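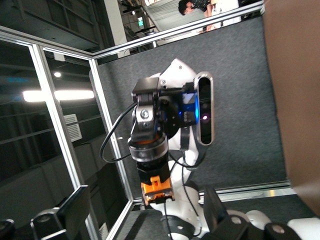

Just use the Allen keys that came in the bag, Valentin Onu told me when I said I was thinking of buying a service kit for the cell, and he added that if a bolt comes loose it will let you know.

It does let you know. It lets you know by putting the depth sensor a couple of degrees off where the calibration file thinks it is, so that the gripper goes down with great confidence onto the wrong bit of table. I had been using the Allen keys from the bag for a good while by then, and I'd spent most of a January hunting a fault in the software that was, in the end, a screw. So I bought the Wenel Cell Kit 2, for £94, with my own money, and have now lived with it long enough to be rude about it fairly.

What it's for

Wenel sell this as everything you need to set up and look after a small arm cell. Ours is a pair of arms in an aluminium frame, with grippers, wrist sensors, some orange brackets and rather more black cable than I'd like. Nothing in it is exotic. Almost every job is one of four: tighten something, re-route something, clean something, or take the gripper off and put it back the way it was. The last of these is harder than it sounds.

What you get

A zip-up case, a small torque driver with a set of hex bits, a longer T-handle for the frame bolts, a paint pen for marking bolt heads, a bundle of reusable straps, a lens cloth, a plastic gauge for setting cable loops, and a sheet of Ident labels. There's also a laminated card with a service schedule on it, which I'll come back to when I've calmed down.

The case is good. It opens flat, and the bits sit in a strip you can lift out and hang on the frame rail. The zip pull came off in the first week and has been replaced with a strap, so at least one of the straps has found steady work.

The torque driver

You're paying for this, and it's the reason I'd still buy the kit. It's short enough to get at a gripper faceplate with the arm parked in a normal pose. My old driver needed the wrist turned right round first, and by the time you've done that and turned it back you've undone half of what you went in to fix. The click is clear. The scale is printed in a pale grey on a slightly darker grey, presumably by someone with a grudge, and I now set it under the torch on my phone.

It wants a gentle hand. Wind it down to the lowest setting and the collar goes vague, so that you can be a notch out and not feel it. For metal into metal on the wrist I trust it. For screws into anything printed I set it low, stop well before the click and finish by feel, as I did before I owned a torque driver and felt superior to people without one.

The bits are fine apart from the smallest, which rounded off on a sensor mount screw that wasn't even tight. Wenel sent another. That one has survived, possibly out of embarrassment.

The paint pen

A paint pen costs next to nothing on its own and is the most useful thing in the case. You tighten the bolt, draw a line across the head and on to the part beside it, and from then on you can check it by looking. I found one sensor bolt had crept round at 941 hours on the arm's counter. Without the line I'd have found it some days later, by way of an argument about lighting.

Let the paint dry before you let the arm move. The instructions don't mention this. My left sleeve does.

The cable gauge

I laughed at this when I unpacked it. It's a curved piece of plastic that you hold against the wrist to see whether the cable loop is wide enough, and it looks like something that fell off a pram. Then I used it.

Cable loops go wrong in two directions. Leave too little and the plug takes the strain every time the wrist rolls over, until one day the sensor drops off the bus in mid-task and comes back a moment later looking innocent. Leave too much and the loop goes visiting, round a frame post or over the other arm's gripper, which in a two-arm cell is always exactly where you'd rather it wasn't. The gauge deals with the first of these. For the second you still have to drive each arm slowly through its worst poses with your hand near the stop button, watching the cable and nothing else. I do it after every change, however small. The small changes are the ones that get me.

The gauge assumes your cable leaves the wrist straight. If yours comes off at an angle, turn the gauge to match and leave a bit extra. Wenel's card says to "adjust to suit", a phrase it is very fond of.
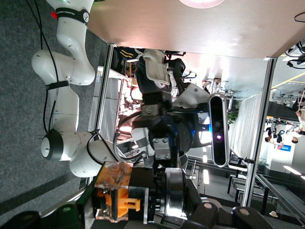
Skip the kit and buy the Dromach driver by itself, wrote one reader after I mentioned this review on the Hayes workshop list, and put the change towards cable that bends properly.

I've borrowed the Dromach, and it's the nicer driver. The scale is black on white, a daring choice. The collar stays firm all the way down. It's also longer by the width of my thumb, and that thumb's width is the whole trouble: with the sensor fitted, I couldn't get it square on to the lower faceplate bolts. You can take the sensor off first, but then you've bought yourself a recalibration in order to tighten a bolt. If your sensor sits further out than ours, ignore me and buy the Dromach. The point about the cable is fair, and I've no defence.

The straps

Mixed. They hold, they come undone when asked, and they don't bite into the cable as zip ties do. I'd put one on a middle link of any arm with a cable running down the outside, then another further along, and leave the joints between them well alone. The mistake I made first was to strap close to the joint on both sides, for neatness. It looked lovely until the elbow bent.

They do collect fluff. Ours is a carpeted place, and after a few weeks the hook side of a strap could be combed. A fluffy strap slips, and a slipped strap quietly gives all your carefully measured slack to the wrong end of the arm. I pull them off and clean them with an old toothbrush when I do the lenses. Replacements are part 1673, sold only in the large bundle, so I now have straps enough for a considerably grander life than the one I lead.

The lens cloth

It's a cloth. Use it before you blame the depth sensor for anything.

The labels

Ident make perfectly decent labels and I've used them for years on plugs. The sheet in the kit is printed for a single arm. You get one "wrist", one "base" and one "gripper", and a surprising number that say "pump". For two arms you'll be writing your own, and I'd do that before plugging anything in. Ask me how I spent the afternoon when the left arm was getting the right arm's pictures. It was very polite about it. It just kept reaching for things it believed to be somewhere else, like me in the kitchen.

Put a label at both ends of every cable, and write left and right as seen from one agreed side of the frame. We agreed on the side with the stop button. Then write that on a label too.

The card

The schedule on the laminated card has clearly been drawn up for a machine that's bolted to concrete and does the same thing all day. It wants the frame bolts checked daily and the gripper mount every quarter. In my experience that's back to front. The frame, once squared up and tightened, has hardly stirred. The wrist is where everything happens: it stops short, it bumps into things, it has sensors and brackets hung off it that its designers may never have had in mind.

My own routine goes like this, and you're welcome to it. Before a session I look at the paint lines on the wrist, wipe the lenses, and tug each plug very slightly. Once a week I put the driver on the gripper and sensor bolts with the arm stopped and locked, check the fingers close evenly, and brush the straps. Frame bolts get the T-handle when the cell has been moved, or when I feel guilty. After any of it touches a sensor I run the calibration check, including the times I'm certain nothing shifted, and those are well represented in the log of times something shifted.

One more complaint about the card: it's glossy, it's the same size as the case lid, and it slides out every time you open it. Mine is now under a leg of the bench, where it's doing excellent work.

Would I buy it again

At £94, yes, with some grumbling. If you have a short torque driver already, you don't need this. Get a paint pen and some straps and make a loop gauge out of a yoghurt lid. If you're still on the Allen keys from the bag, the driver alone will save you a January.

Points off for the grey scale, the small bit, the zip and the pumps. I'd like a proper two-arm label sheet and straps sold in a sensible number. I wrote to Wenel to suggest both, and they replied very promptly with a catalogue.

Valentin has borrowed the driver and I haven't had it back.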